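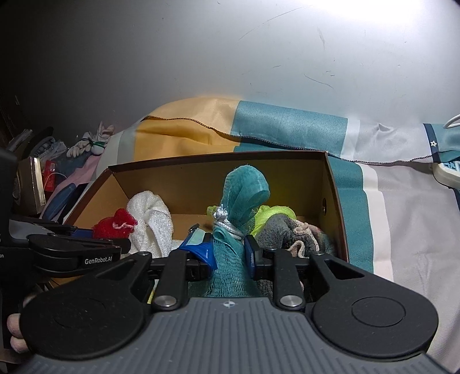

About Noston

Noston sets up, maintains and repairs parallel-finger grippers, both hand-held units and units mounted on arms. We do the mechanical work: linkages, pivot pins, finger pads, alignment marks and the checks that go with them. We do not sell grippers and we do not write control software. Most of our customers own between one and a few dozen units and have no bench of their own.

The company started as the service side of Vimar, a packaging shop that ran a small line of soft goods. The grippers on that line handled bath sponges, washcloths and drawstring bags, and they needed more attention than the arms that carried them. Lint packed into the joints. Loose threads wound around the pins. The service bench was split off into its own company once outside work took up more hours than the line did.

What we work on

Soft goods are still the larger part of the work. A gripper that handles cartons all day wears in a predictable way, mostly at the pad face. A gripper that handles mesh, terry or plush wears at the joints first and the pads later, and the two sides seldom wear evenly. We see the same thing on hand-held units, with the addition of drop damage to the housings and the finger tips.

We accept units from any maker if the customer can supply a parts drawing or a second unit to measure from.

How a unit is set up

Every unit goes through the same sequence, new or used.

Cleaning comes first. The linkage is opened at the pivots and the pins are pulled. Fiber is picked out by hand under a magnifier and then blown out with low-pressure air from the inside of the housing toward the fingers. Blowing the other way drives lint into the bearing seats. No solvent is used on the pads.

Pins are measured at both ends and in the middle. A pin that is out by more than our limit is replaced along with its partner on the other side, even if the partner still measures well. Bushings are replaced with the pins.

The fingers are then closed on a gauge strip and checked for parallel at the tip, the middle and the root. Most faults reported as weak grip are found at this step and are corrected with shims. Turning up the closing force on a unit with crossed tips will hold a sponge for a while and tear it later.

Pads are fitted last. The adhesive is left for 3 hours under light clamping. Pads for net and mesh are softer than pads for woven cloth, and we mark the inner face with a small notch so the two are not mixed up at the customer's site.

If the unit carries a printed target on its body, we check that it is flat, clean and seated square to the closing line. A lifted corner is enough to put position readings off. Damaged targets are replaced and the unit is sent back with a note saying so – the customer will need to repeat their own calibration before using it.

The cycle test

A finished unit runs 100 open-and-close cycles empty, then 54 picks from a test bin. The bin is a plain carton of mixed items: mesh, towel cloth, short-pile plush, cord. Items are tied or gathered in different ways and are not laid out in any order. The technician records each pick that slips, each that pulls a thread, and each where cord or netting stays caught when the fingers open. A snag counts as a fault even when the pick itself held.

After the test the pivots are opened again and inspected. Fiber at a pin after so few picks usually points to a missing or badly seated washer.

The test sheet is packed with the unit. We keep a copy, filed by serial number, so that wear can be compared at the next visit.

Service intervals

For soft goods we ask customers to clean the pivots every 30 hours of use and to send the unit in when play at the finger tips can be felt by hand. Units on cartons can go longer. The interval card in the case gives both figures and has space for the operator to log hours.

Customers who clean their own units can get the pin puller and gauge strip from us at cost. Please do not oil the pivots. Oil holds lint, and an oiled joint takes longer to put right than a dry one.

The workshop

We have two benches, a parts room and a test area in the Druleck building, on the ground floor at the loading side. Pins and bushings are turned for us by Ghasemi, a machine shop on the same street, and are checked here before they go into stock. Pads are cut in house.

The workshop shuts for stock count in February. Units that arrive during that time are logged and stored, and work on them starts in order of arrival when we reopen.

Sending a unit

Remove batteries and loose cables. Leave worn pads in place, along with any thread caught in the joints – the wear pattern is useful to us. Write down what the unit was handling when the fault was noticed, and put that note in the case with the serial number and a return address.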